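Notebook – Fiser two-arm kit, trial unit, September
Shelf and basket work, morning session
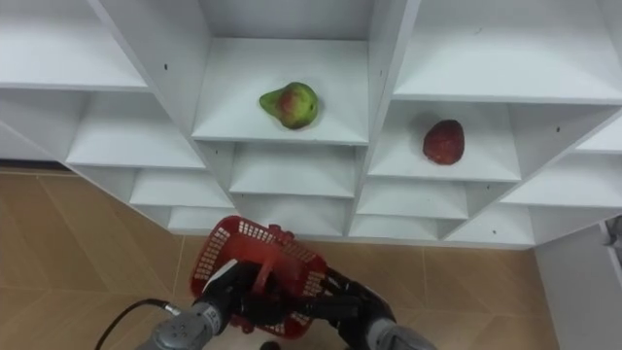
Basket held in both grippers below the bottom shelves. Pear in the center cubby, apple one step down to the right.

Kit is the Fiser bundle sold through Ponix: two arms, grippers, head camera, their teleop software. We have it on loan and owe them a yes or no by the end of the month. Elin Griffiths has the quote.

Started with software build 459, the one that shipped. Left arm dropped its connection twice before 10. Hok-lam reseated the cable at the wrist and went back to 42 on the arm controller. No drops after that. Asked Ponix support which version they want us on, no answer yet.

Task as written in the plan: fetch one fruit from the shelf, put it in the red basket, carry the basket with both hands. Notes so far:

– Two-hand hold on the mesh basket is OK when the left takes the rim near the handle. Grabbing lower down, a fingertip catches in the slots.
– Letting go with one hand tips the basket. Want a lower stand to park it on during the pick.
– Pear is harder than the apple. Neck toward the left means the wrist has to roll a long way. Mafalda wants to try it turned around.
– White boards under our lights wash out in the head camera. Exposure lock is in the menu under Advanced, default is off.

Saved 14 episodes before lunch. Disk use is higher than the Fiser sheet says, check the compression setting before the long run.

Manual is decent on setup and thin on calibration. Page 194 refers to a jig that wasn't in our box. Hui-mei is emailing them.

To do: jig, stand for basket, rerun the pear, ask Elin if the service plan covers gripper fingers.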